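In Praise of the Big White Counter

9 June 2020

I've been back at Jovia for one full week now and I have to write about the front desk, because I am a little bit in love with it and the people in my house have asked me to find another audience.

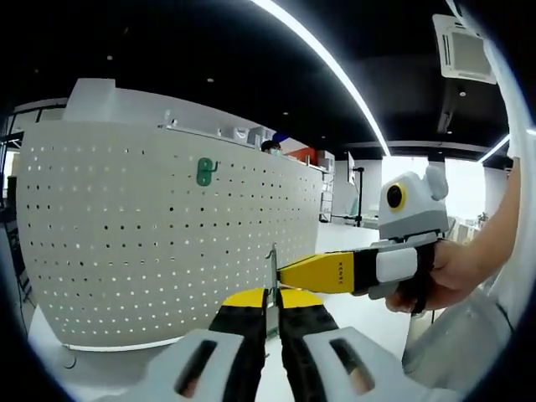

So, the desk! If you've been reading this blog for a while you'll remember that Jovia is the shared workspace in Jerkholm where I rent my little corner, and you'll remember the old reception desk too, if only from my complaining. It was a brown thing with a drawer that stuck and a corner exactly at hip height. I had a bruise from it every winter. People dumped their scarves on it, the mail slid off the back, and when you walked in the door you couldn't tell if it was the place you were supposed to go or just some furniture waiting to be picked up.

Now we have the counter. It's white, it's huge, and it curves, and the whole front of it is covered in rows of tiny perforated dots. I can't tell you how much I enjoy those dots. When I come in from the parking lot I see a plain white shape, and then I get closer and the pattern shows up all at once, like when you finally put your glasses on. I've stood there with my coffee just moving my head from side to side. (Yes, somebody was watching. No, I didn't stop.)

It came from Grewal, the used office furniture place out past the river, the one with the loading dock that smells like pencil shavings. A counter like this one goes for $4000 new, before you pay anyone to bring it, and ours was $277. I keep repeating that to people. It had been in the back of their warehouse since last fall with moving blankets over it, and the only thing wrong was a scuff along the base, which came off with dish soap and a lot of elbow. The curve scared other buyers away, I think. You need the room for it, and most small offices want something they can shove against a wall.

We do have the room. The whole place is 1358 square feet, and a surprising amount of that used to be an empty patch inside the door where everybody stood around not knowing which way to go. The curve fixes that! You follow it without thinking. It walks you along the front and lets you off near the hallway, and I've now seen three different delivery drivers do it with no hesitation at all.

Getting it in was a different story. It arrived in April, when the building was closed to almost everyone, and it came in sections with no instructions of any kind. I was on the list to help because I live close by and own a good rubber mallet. It took us 2 days. On the first day we put it together beautifully and then found that we had it backward, with the lovely dotted front facing the closet. I laughed so hard I had to go sit on the curb. On the second day we took it all apart again and did it right, and I went home and ate cereal for dinner and slept ten hours.

A few things I've learned about living with a white counter, in case you're thinking of getting one (do it!):

It shows everything, and I've come to like that. On the old brown desk you could leave a coffee ring for a month. Now a ring looks terrible in five minutes and so it gets wiped in five minutes. We're all cleaning more these days anyway, and it's satisfying to clean something that looks different afterward.

The dots collect dust. I went after them with a dish brush first, which was silly. A soft paintbrush is the thing, a wide cheap one, working from the top down, and then a barely damp cloth. I do a stretch of it when I'm stuck on a paragraph. I'd say my writing has suffered but the front of that counter looks fantastic.

Don't put too much on the ledge. I feel strongly about this one. A raised ledge is a magnet for flyers, pens, lost gloves, half a granola bar, and every one of those things looks twice as messy on white. We keep a few things up there and they're white too, so they sort of melt into it, and anything new that turns up gets moved along by the end of the day.

The height is perfect for the way things are right now. It's tall enough that if you're sitting behind it you can see who's coming and they can see the top half of your face over the mask, and there's a solid stretch of counter between you. Before all this I would have called it too tall and a bit unfriendly. Now I find it cozy, like a booth. I did a morning on desk duty last Thursday and I got so much reading done back there.

Then there's the green sticker. It's a logo, a sort of rounded hook shape, and it sits up on the front near the middle, and it's the only spot of color on all that white. There was a long email discussion about whether to put anything there at all. I was on the side of leaving it bare, and I'd like to say in public that I was wrong. It gives your eye somewhere to land. A visitor asked me if it was a fish hook and another one was sure it was a letter, and I've decided I like it better without an official answer, so please don't write in and tell me.

I also want to say a word for the shelves behind the end of the counter. They're white as well, the Skurnus kind that you can put together with one hex key and no tears, and they're stacked with boxes. In the old days those boxes lived on the floor in the hallway and you had to turn sideways to get to the printer. I've been lobbying for shelves since my first month. I made a drawing once! It was ignored, and then the counter came and suddenly the floor looked so shabby next to it that the shelves were ordered that same week. One good thing in a room will do that. You bring home a nice lamp and by the weekend you're repainting the table.

My next project is labels. The boxes are stacked neatly enough but I don't always know what's in which, and I spent a good part of Friday afternoon looking for the extension cords. I'm thinking of plain paper labels with big handwritten letters, facing out, in a dark pen. I have a label maker at home and I love it dearly, but the print is so small you have to walk right up to it, and by then you might as well open the box. If anyone has a system that has lasted longer than a season I would really like to hear about it.

And a plant, maybe? I go back and forth. Part of me wants something big and leafy at one end of the curve, and part of me knows that I would end up being the person who waters it. There's also a bit of red-orange back there behind the counter that already warms the place up a lot, especially late in the day, and I don't want to crowd it. White, green, and that one hit of red-orange. I've been thinking of doing my bathroom in those colors. Don't tell my family yet.

Anyway, I'm so happy to have somewhere to go in the mornings again. I missed the drive and the bad parking and the sound of the door. If you rent at Jovia too, come say hi from your side of the counter, and please take your granola bar with you when you go. Next week I'll get back to the garden, where the beans have come up crooked and I have a theory about the neighbor's downspout.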